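Ticket: Etikettendrucker Kasse 2 druckt versetzt / Waage meldet sich ab
Kunde: Hofladen Dondness
Bearbeitung: Veerle Verstraete, 2nd Level
Status: in Beobachtung

Meldung vom Laden (telefonisch, 08:40):
Etiketten an der Selbstbedienungswaage kommen versetzt raus, Preis steht halb auf der Perforation. Alle paar Etiketten eine Leerseite. Außerdem verliert die Waage zwischendurch die Verbindung zur Kasse, dann steht im Display nur noch "Artikel unbekannt". Tritt auf seit dem Wechsel auf die neuen Rollen, sagt der Kunde. Herr Sopacua ist Ansprechpartner, bis 12 Uhr erreichbar, danach nur per Mail.

09:05
Erstmal Standard: Gerät aus, Rolle raus, Druckkopf mit Alkoholtuch, Rolle wieder rein, kalibrieren (Feed-Taste halten bis zweimal Piep). Kunde macht das selber, ich am Telefon. Danach vier Etiketten sauber, beim fünften wieder versetzt. Also nicht der Kopf.

09:20
Rollenmaß abgefragt. Alte Rollen: Lücke zwischen den Etiketten 3 mm. Neue Rollen von Gebru: laut Aufdruck auf dem Karton 2 mm, dazu schwarze Marke auf der Rückseite. Im Treiber steht noch "Lücke". Sensor steht mechanisch auch noch in der Mitte. Auf Black Mark umgestellt, Sensor nach links bis Anschlag. Kalibrierung neu. Jetzt 9 Stück am Stück gerade. Kunde hocherfreut, ich noch nicht.

09:45
Verbindungsabbruch ist damit nicht weg, wie erwartet. Zwei verschiedene Baustellen, bitte auch so behandlen. Im Log der Waage:

08:12 link down
08:12 link up
08:31 link down
08:32 link up, PLU sync abgebrochen
08:32 PLU-Tabelle unvollständig, 300 Sätze geladen

Sollten mehr als 500 sein. Erklärt das "Artikel unbekannt": die Tabelle wird beim Reconnect neu gezogen, bricht mittendrin ab, und alles nach Satz 300 fehlt dann halt. Betrifft laut Kunde vor allem Obst, Äpfel und Birnen liegen bei denen hinten in der Nummerierung. Brot und Käse gehen immer, passt also.

10:10
Kabel. Patchkabel zwischen Waage und Switch läuft unter dem Tresen durch, genau da wo die Kisten stehen. Clip am Stecker fehlt. Kunde hat ein Ersatzkabel im Büro gefunden (grau, 5 m, Alter unbekannt), getauscht. Link seitdem stabil, beobachten.

10:30
PLU-Tabelle von Hand angestoßen: Service-Menü, Daten, Vollabgleich. Beim ersten Mal Timeout. Beim zweiten durchgelaufen. Stichprobe mit Kunde: Boskoop ok, Elstar ok, Conference ok, Topinambur hat einen alten Preis, ist aber in der Kasse auch falsch gepflegt, nicht unser Thema. Hab ich ihm gesagt.
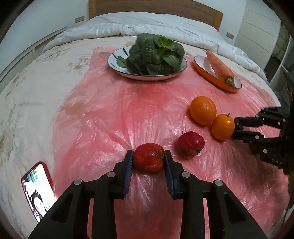 11:15
Rückruf Sopacua. Druck weiter sauber, aber die Waage springt im Leerlauf zwischen 0 und 2 Gramm. War wohl schon länger so, ist nur bisher keinem aufgefallen. Libelle prüfen lassen: Blase klebt am Rand. Waage wurde beim Kabeltausch verschoben und steht jetzt mit einem Fuß auf der Kante der Gummimatte. Matte weg, Füße nachgedreht, tariert. Anzeige ruhig. Ob das Springen vorher den gleichen Grund hatte, weiß ich nicht, mitbeobachten.

ACHTUNG Eichung: Füße drehen ist erlaubt, Gehäuse öffnen nicht. Siegel laut Kunde unbeschädigt. Bitte nicht anfangen, im Service-Menü unter "Justage" rumzuprobieren, auch nicht "nur mal gucken".

11:40
Nochmal Log gezogen. Kein link down seit 10:10. Ein Eintrag "Zeitserver nicht erreichbar", Gerät fragt noch den alten Server in Trernamcombe ab, der ist seit dem Umzug aus. Umgetragen auf den Router vor Ort. Uhrzeit ging 12 Minuten nach, jetzt ok. Kunde hatte sich schon gewundert über die Uhrzeit auf den Bons.

11:50
Offen:
- Switch unterm Tresen ist ein altes Erkon-Gerät, Port 3 flackert auch ohne Last. Waage steckt jetzt auf Port 5. Falls nochmal Abbrüche kommen, Switch tauschen, nicht wieder am Kabel suchen.
- Treibereinstellung Black Mark auch auf dem Büro-PC nachziehen, der druckt die Regaletiketten auf den selben Rollen. Zugang per Fernwartung liegt vor, Rechner war heute aus.
- Restbestand alte Rollen: Kunde hat noch einen Karton. Entweder aufbrauchen und Sensor zurückstellen oder weglegen. Mischen geht nicht. Hab ich zweimal gesagt, er schreibt einen Zettel dran.
- Vollabgleich läuft nachts automatisch, Uhrzeit im Kassenserver prüfen. Wenn der zur selben Zeit läuft wie die Datensicherung, würde mich der Timeout beim ersten Versuch nicht wundern. Ist aber geraten.

14:20
Mail von Sopacua: "Läuft alles, nur die Schrift ist jetzt blasser als vorher." Druckdichte stand auf 6, die neuen Rollen haben anderes Papier. Auf 9 gestellt per Fernzugriff, Testetikett kam als Foto zurück, Barcode an der Kasse beim ersten Mal gelesen. Höher nicht, geht sonst auf den Kopf.

14:35
Kunde fragt noch, ob man die Artikelnamen auf dem Etikett zweizeilig machen kann. "Apfel Boskoop Kl. 2 reg." wird abgeschnitten. Geht, braucht aber ein neues Layout, ist ein Änderungswunsch und kein Fehler. Eigenes Ticket anlegen lassen, hier nicht weiter verfolgen. Als Zwischenlösung kürzere Namen im Artikelstamm: "Boskoop Kl. 2" reicht völlig und passt in die Zeile. Will er sich überlegen.

15:10
Büro-PC war kurz an. Treiber umgestellt, Testseite Regaletikett gerade. Der Punkt ist damit erledigt. Dabei gesehen: zwei Druckerwarteschlangen auf das gleiche Gerät, eine davon mit Aufträgen die seit Ewigkeiten hängen. Geleert und die alte gelöscht, vorher mit Kunde abgesprochen.

Übergabe an die Spätschicht: bitte gegen 18 Uhr einmal ins Log schauen (link down? Anzahl PLU-Sätze?). Wenn sauber, Ticket auf "gelöst, Rückmeldung Kunde abwarten". Wenn nicht, Switch aus dem Lager mitnehmen und mich anrufen, bin bis 19 Uhr erreichbar.

18:05
Log geprüft, kein link down, Sätze vollständig. Status bleibt vorerst auf Beobachtung, der Nachtabgleich muss erst einmal durchlaufen. Switch ist reserviert, liegt im Regal bei den Netzteilen.
V.V.

Kontakt Support | Impressum | Datenschutz | © Kassentechnik-Support | Nach oben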